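5.3 Störung: Finger rutscht vom Griff ab oder klemmt in der Griffmulde

Gilt für den Handgreifer Plaris mit zwei Fingern, beim Arbeiten an Schranktüren mit versenktem Griff.

Fehlerbild: Die Anzeige meldet Code 17 (Fingerweg unplausibel), oder die Tür springt plötzlich auf. In beiden Fällen ist die Aufnahme nicht brauchbar und muss verworfen werden.

VORSICHT – Quetschgefahr! Niemals mit der freien Hand zwischen die Finger greifen, solange das Gerät eingeschaltet ist.

1. Bewegung sofort stoppen. Nicht ziehen und nicht drehen.
2. Den Abzug langsam loslassen und 5 Sekunden warten, bis die Finger ganz geöffnet sind.
3. Öffnen die Finger nicht, das Gerät am Hauptschalter ausschalten. Danach den klemmenden Finger von Hand zur Seite drücken.
4. Die Markerwürfel prüfen. Ein verdrehter Würfel führt zu falschen Positionswerten, auch wenn keine Meldung kommt.
5. Das Kabel kontrollieren. Es darf nicht an Schlüsseln oder Schlössern hängen bleiben.
6. Gerät einschalten, neu referenzieren und 3 Probegriffe an einer geschlossenen Tür machen.

Hinweis: Den Griff immer mit beiden Fingern umfassen und die Tür gleichmäßig öffnen. Bei einem Schlüssel im Schloss ist vorher zu prüfen, ob die Tür entriegelt ist.

Hinweis: Nach 200 Griffen sind die Fingerspitzen auf Abrieb zu kontrollieren. Ersatz liefert Sukport unter der Bezeichnung „Fingersatz Flonitz“.

Arbeiten mit dem Handgreifer am Metallschrank: 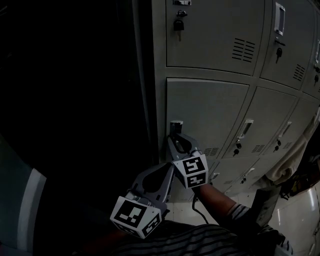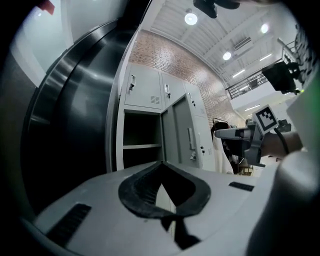
Anmerkung von Hinds: Bei uns kam Code 17 auch nach Schritt 6 wieder. Die Ursache war dann der Stecker am Gerät, er saß nicht ganz fest. Bitte den Stecker bei Schritt 5 mit aufnehmen.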